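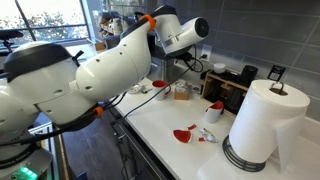

Progress report: house rules for robots in shared kitchens

Hi Rima,

Time for my update on the Salameh grant. Short version: the rulebook is at draft five, two partners are using it, and the chapter on breakables is taking way longer than I promised you (sorry!).

What got done

We've now gone through 131 incident notes from the Skedstead and Bevow kitchens. Siham sorted them all by hand, bless her, and 31 came down to the same thing: people didn't agree on who says "stop" and who touches the counter afterward. So that's rule one now. One person is named before the arm is powered up, the name goes on the sheet, and everybody else keeps their hands to themselves until that person calls it clear.

Berkay also rewrote the speed limits in plain English. They used to run three pages and now they fit on a card you can tape to a cabinet.

The breakables chapter

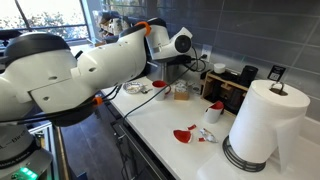
Our draft rule on broken dishes says the arm gets stopped first, then the big pieces are picked up with gloves, then the whole counter gets wiped, well past the spot where the pieces are. I keep going back and forth on how much to spell out. A mug with a red interior leaves big curved shards you'd never miss, but there are little red chips lying near them too, and those are the ones I worry about around cables and open food. So the chapter now asks for a second person to check the counter before the arm moves again. Lama thinks that's overkill for a small team. I think she'll come around!

We also want paper towels within reach at every station, and cables kept off the work surface wherever the setup allows it. That second one got some grumbling from Bevow, and I've promised them a softer wording.

What's next

Draft six goes to Celtow for comments, and I'd like the final version with you in May. The budget is fine, with 91 percent of the training money still unspent because we pushed the workshops back. Could you let me know if that can roll over?

Thanks as always,
Suha Bataineh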